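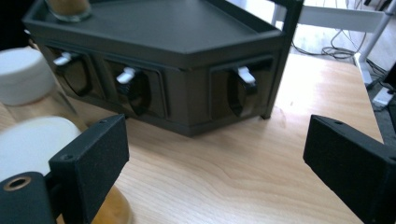 Seasoning at Arm's Reach

The placement of salt, spice and sugar in the home kitchen has received little formal attention. Plans for new kitchens specify the width of drawers and the height of the rangehood, and leave the cook to find a home for the small containers that will be handled more often than anything else in the room. The Treson Centre for Domestic Design has spent much of the past year on this matter, and the findings of its Seasoning Storage Study will be presented to members in August.

The study drew on written responses from 242 households, of which 36 agreed to a longer visit. Participants were asked to cook a familiar evening meal while a researcher noted which containers were picked up, where they were returned, and how many were moved aside to reach another. The visits were led by Marama Stubbs, who trained as a cabinetmaker before joining the Centre in 2000.

"The cupboard above the cooktop is still the most common place for spices, and it is a poor one," Ms Stubbs said. "It is warm, it collects steam, and the shelf is generally deeper than it needs to be. In most of the houses we visited there was a back row that belonged to some earlier period of the household's cooking."

The containers themselves varied a good deal. Most kitchens held a mixture of supermarket jars, refillable bottles bought as a set, and older glass kept for sentimental or practical reasons. Matched sets were popular with respondents who had moved house within the previous two years, although many reported that the set was soon incomplete. Identical lids caused a particular difficulty. A bottle that is easily recognised from the side becomes anonymous when it is placed in a deep drawer and seen from above, and several participants opened two or three before finding the one they wanted.
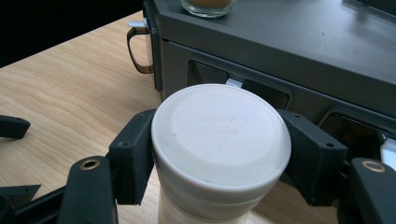 A white seasoning bottle with its name embossed in the lid. Tone-on-tone lettering is discreet, and contents are best labelled separately.

The Centre recommends that any container stored below eye level carry its label on the lid, and any container stored above eye level carry it on the side. Where a household uses both a drawer and a shelf, two labels are justified. Handwritten labels on removable tape performed as well in the visits as printed ones, and were more likely to be corrected when the contents changed.

Light is the second consideration. Amber glass has a long association with pharmacy and brewing, and it remains a sensible choice for a jar that will stand on an open bench. White or opaque bottles also shield their contents, at the cost of hiding how much is left. Clear glass suits ingredients that turn over quickly. Paprika and dried green herbs fade noticeably in a sunny kitchen, and should be bought in small quantities whatever they are kept in.

Dispensers drew the widest range of opinion. The multi-compartment type, in which several ingredients share one housing, was praised by those with limited bench space and criticised by those who had to clean it. Kilian Bühler, who advises the Centre on materials, considers both views reasonable.

"A shared housing keeps everything in one position, and the hand learns that position very quickly," Mr Bühler said. "The owner should, however, be able to take it apart without consulting a manual. Fine powders travel. Sugar and salt draw moisture and will cake in any recess that is left uncleaned."

He suggests that compartments be emptied and dried completely before refilling, and that fresh stock never be poured on top of old. A tray or raised rim on top of a unit is useful for a glass or a measuring spoon, provided that nothing wet is left standing in it.

The study also considered the table. Respondents over 65 were more likely to keep seasonings where the meal was eaten, often together with tea, sweetener and a jar or two of preserves. Beverley Bolger, a participant from the east side of Treson, has kept hers on the dining table since her children were at school, and saw no reason to alter the arrangement for the purposes of research.

"Everyone seasons differently, so it may as well be where they sit," Mrs Bolger said. Her one concession to the study was to move the chilli flakes into a jar of a different shape from the cinnamon.

On timber tabletops, the Centre advises a shallow tray or a washable mat beneath containers that are handled with oily fingers. Salt left in a damp ring will mark some finishes, and the table should be wiped along the grain with a cloth that has been well wrung out.

Members wishing to attend the August presentation may register at the Centre's front desk. A sample drawer and a selection of bottles, jars and dispensers will be on display in the ground floor reading room until the Friday following.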